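Lesezeit: 2 Minuten

Molton Greifplatz G2 für Flaschen und Gebinde

Für Betriebe, die Flaschen noch von Hand umsetzen. Also Aufnehmen, Drehen, Abstellen, den ganzen Tag. Der G2 übernimmt genau das, sonst nichts. Etikettenkontrolle bleibt beim Menschen, Nachfüllen der Tische auch.

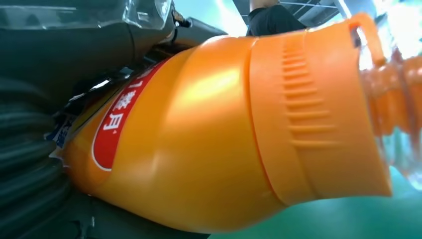
Umrüsten auf ein anderes Gebinde: 12 Minuten, kein Werkzeug. Greifkraft wird am Laptop eingestellt, pro Sorte ein Profil. 108 Profile speicherbar. Dünnwandige Flaschen bitte vorher mit uns abklären, da gibts Grenzen.

Bei Bukhari in Nelbridge läuft der Platz seit Juni. Schichtleiterin Shamim Satti hat die Einteilung umgestellt: früher 2 Leute fest am Tisch, jetzt eine Person, die zwischen Tisch und Packstation wechselt. Die andere Stelle ist in die Prüfung gewandert. Anlernen dauerte länger als gedacht, vor allem das Quittieren nach einem Stopp.
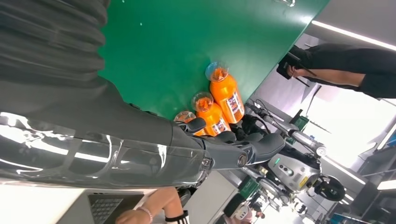
Platzbedarf am besten vorab ausmessen, Laufwege mitrechnen. Leistung bis 300 Gebinde pro Stunde, je nach Form weniger. Schulung im Preis drin, Wartung nicht. Ersatzfinger über Jeremetti, Lieferzeit auf Anfrage. Datenblat per Mail.

Kommentare

K. aus der Abfüllung: Läuft das auch mit Griffmulden? Unsere Flaschen sind oben schmal und geriffelt.

Molton Vertrieb: Meistens ja. Muster schicken, wir testen.

ruediger_p: Rücken dankts. Die Nachtschicht fragt, wer bei Störung kommt, steht nirgens.

Molton Vertrieb: Hotline bis 22 Uhr, danach Rückruf am Morgen.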